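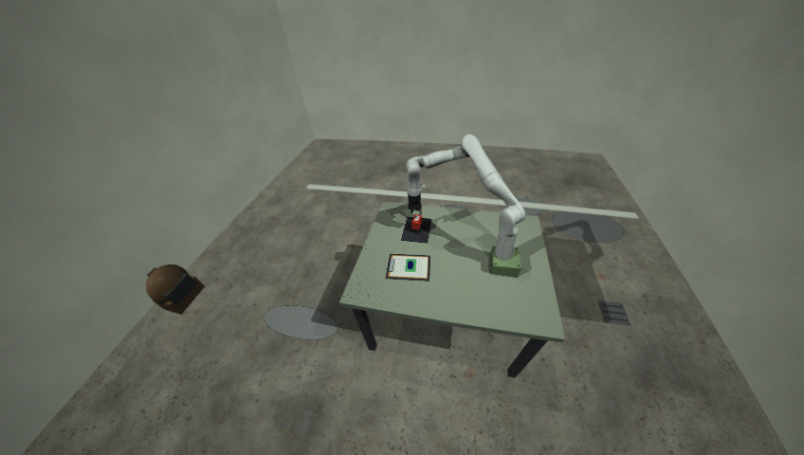
Willbridge away allocation and the new points system

terrace_40
The club put out the away ticket update on Sunday evening and I want to check I'm reading it correctly. Allocation for Willbridge is 477, all standing, no concessions. Window one is for members with 6 or more away points, window two is everyone else with a membership. Points from last season carry over at half value. Is the half value applied per match or to the total? I had five matches, so either I have 2.5 or I have 2, depending on where they round.

Ineo
Applied to the total, then rounded down. You have 2. It's in the FAQ under the membership section, and the ticket page doesn't link to it.

clona_end
Rounding down makes no sense when the system stores decimals. My account shows 3.5.

Ineo
The account page shows the raw figure. The sales window checks the rounded one. I had the same mismatch for the cup game and the ticket office confirmed it by email.

MValdovinos
The bigger problem is the 477. Capacity of that end is well above that. League rules as I understand them let the home club cut the away allocation on safety grounds, but they're supposed to give the reason in writing. Has anyone seen a reason?

backpost
Rear rows are closed for barrier work. Willbridge posted it on their own site in October. It applies to every visiting club until the work is signed off.

MValdovinos
Fine, but the club that came before us got more than 477. I was told this by someone who went.

backpost
Told how many?

MValdovinos
He didn't have a number. He said it looked fuller than that.

backpost
Then we don't know that they got more.

Kourosh Tabrizi
I run one of the two supporter coaches, so I've dealt with this ticket office a fair amount. A few points.

The allocation is split before it goes on sale. Players' families, staff and sponsors come off the top, roughly 40 tickets for a league match. The remainder goes to window one. If window one doesn't sell out, the balance moves to window two at 10 the next morning. There is no third window and no sale on the day.

Coach seats are sold separately from match tickets. Please don't book a seat until you have the ticket. We can't refund the seat inside the last week.

clona_end
So people on 6 points are competing for 437 and people on 5 get whatever is left. That's a closed shop. Anyone who started going this season has had four away games to pick up points and can't qualify by arithmetic.

Ineo
Cup matches count.

clona_end
One cup match. Five maximum. Still short.

Kourosh Tabrizi
That's correct, and it was raised with the club before the season. The threshold was set for the larger allocations and wasn't revised. I think it should drop to four for any match under 500. Others on the coach disagree with me.

terrace_40
I'd disagree as well, and I'm on 2. People who went to every midweek game last year should be first in line. Halving their points already cost them something.

clona_end
They'd still be first in line at four. The line would be longer, that's all.

terrace_40
Longer line, same number of tickets — somebody with seven points misses out to somebody with four who has a faster connection.

backpost
You could order the queue by points inside the window. The software does it for home cup ties.

Ineo
It did it once and the queue stalled for most of an hour. They went back to random order after that.

MValdovinos
Does a returned ticket keep the point?

Kourosh Tabrizi
No. The point is added when the ticket is scanned at the gate. Returned or unscanned tickets get nothing. If the scanner is down, keep the stub and email a photo of it to the ticket office.

MValdovinos
I have an unscanned one from August, no stub. Assume that's gone?

Ineo
Yes.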